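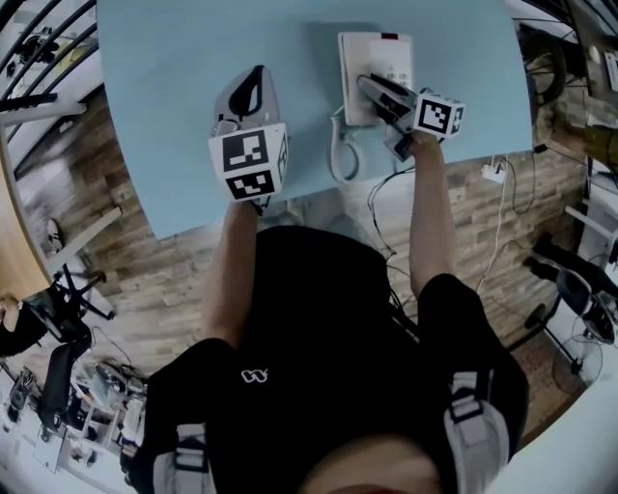 # Plader folding table, 152 cm

The Plader is a long work table for people who sew, cut, pack or sort things at home and cannot leave a big table standing all week. It is 152 cm long, it folds in the middle, and one adult can carry it up a normal staircase. We have made it in our workshop in Skitumden for several years and we changed the hinge last winter, so if you read an older review please look at which version it speaks of.

## The top

The top is covered with a hard smooth layer and it has a closed edge all the way round. Chalk, glue stick and pencil come off with a damp cloth. Ball pen needs a little washing-up liquid. Please do not use scouring powder, it makes the surface dull and we cannot polish it back.

The fold line runs across the middle. When the table is open you feel it with the finger but paper lies flat over it. If you cut with a rotary cutter, put a mat under. This is for the blade as much as for the table.

Colours at the moment: chalk white, pale blue, sand. The dark green is sold out and comes again in October.

## The legs

There are two frames of steel tube, one under each half. They swing out and close with a small lever that you push with the thumb. In the older version you had to pull a pin, and many customers wrote to us that the pin was hard for cold hands or weak hands. The lever can be fitted to old tables also - ask for the Orkier kit, which contains both levers, the screws and the key.

Every leg has a foot that you can turn to make it longer or shorter, up to 2 cm. Our own floor is very uneven and we test there.

## Height

You can choose between 9 heights. The lowest is good for children or for sitting on a low stool, the highest is for standing work. To change the height you lay the table on its side, press the button on each leg and pull until it clicks. Do all four legs before you stand it up again. A tall person who cuts fabric for a whole afternoon should try one step higher than feels natural in the first minutes. This advice comes from customers, and we have begun to do the same.

## Measures

| | |
|---|---|
| Length, open | 152 cm |
| Length, folded | 76 cm |
| Width | 70 cm |
| Weight | 13 kg |
| Largest load, evenly spread | 60 kg |
| Article number | 1698 |

The load is for things lying on the table. It is not made to stand on or to sit on.

## Heat

Under a hot iron the top needs protection. We sell the Kaimal pad for this, a thick felt pad that covers one half of the table and rolls up when you are finished. A folded wool blanket does the job too, if it is pure wool and has no holes. Hot pans should stand on a proper trivet, and a candle should stand on a plate.

## What is in the box

- the table, already put together
- a strap to keep it closed when you carry it
- two spare feet
- one sheet with drawings for the height buttons

The Kaimal pad and the Orkier kit are ordered separately.

## Delivery and return

We send on Monday everything that was ordered during the week before. The box is large and flat, and the driver will bring it to the front door but not up the stairs. If nobody can be at home, write a neighbour's name in the comment field when you order.

You may return the table within thirty days if it is clean and the box is still usable. Keep the cardboard corners, please! Most damage on the way back to us comes from missing corners.

## Spare parts

Feet, levers, buttons and hinges are always in stock, also for the tables with the pin. Please tell us the number from the sticker under the top, near the fold. If the sticker is gone, a photo of the hinge is enough for us to find the right part.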